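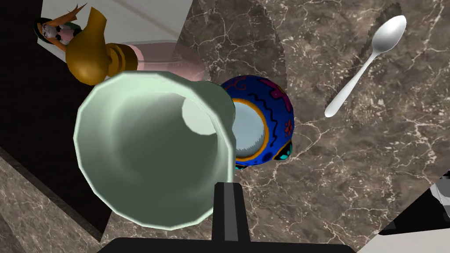 *Green cup and the blue patterned bowl*

**Thread: Do you keep the "good" dishes for company or use them every day?**

**birdie_nt** – 2/6/22

Hello everyone, I've been putting this off, but we finally started unpacking my grandmother's kitchen boxes (she moved in with us over the holidays, and we are all still bumping into each other in the hallway) and it has started a family argument I'd love some outside opinions on.

She has a set of plates from 1950 that were a wedding present, and I can count on one hand the times I've eaten off them. Christmas, mostly, and once when the priest came. I want to put them in the regular cupboard and use them for toast and leftovers and whatever else. My mother says over her dead body. Grandma just smiles and says to ask her after lunch, so no help there!

What do you all do?

Birdie Nguyen-Tran

**potluckpaul**

Use them! My aunt in Brodstead kept hers behind glass her whole life, and when we cleared the house there were still stickers on the bottoms. It made me so sad I went home and threw out every plastic plate I owned. We've broken two of the good ones in the years after that and I can tell you exactly which dinner each one went at, and they were both lovely dinners.

**Chie Amano**

I'm going to disagree a little, Paul, with affection. Part of what I loved about my mother's holiday dishes was that they only came out a few times a year. You'd hear the cupboard door and know something was happening. If I'd had my cereal in them every morning I don't think I would remember them at all.

Also – and this is the boring part – please check before you put anything that old through a dishwasher. I lost the gold rim on 6 saucers that way and I still feel a bit sick about it. Old glazes and paints can have lead in them too, so I'd find out about that before anyone eats off them daily.

**potluckpaul**

Fair about the dishwasher. Not budging on the cereal.

**mrs_jacobs_pantry**

Could you split the difference? We have Sunday plates. Everyone in the Jacobs house knows that Sunday supper goes on the blue ones even if it's just scrambled eggs, and the kids fight over who gets to set the table. The rest of the week it's the chipped white stuff, and I don't care what happens to it.

**sekar_lane**

Is your mother worried about breakage, or is it more about who gets them one day? I ask because in my family it was all "be careful with those" for 20 years when what they meant was "those are supposed to be mine." One honest phone call sorted it out, though it was a long one and my sister cried.

**birdie_nt**

Oh, Sekar, I think you may have put your finger on it. My mother did say something about my cousin. I'll make some tea and ask her properly.

Chie, thank you for the warning. They'll stay out of the dishwasher, and out of use until I've looked into the lead. Sunday plates sounds very nice after that, if everybody agrees. I'm asking Grandma after lunch.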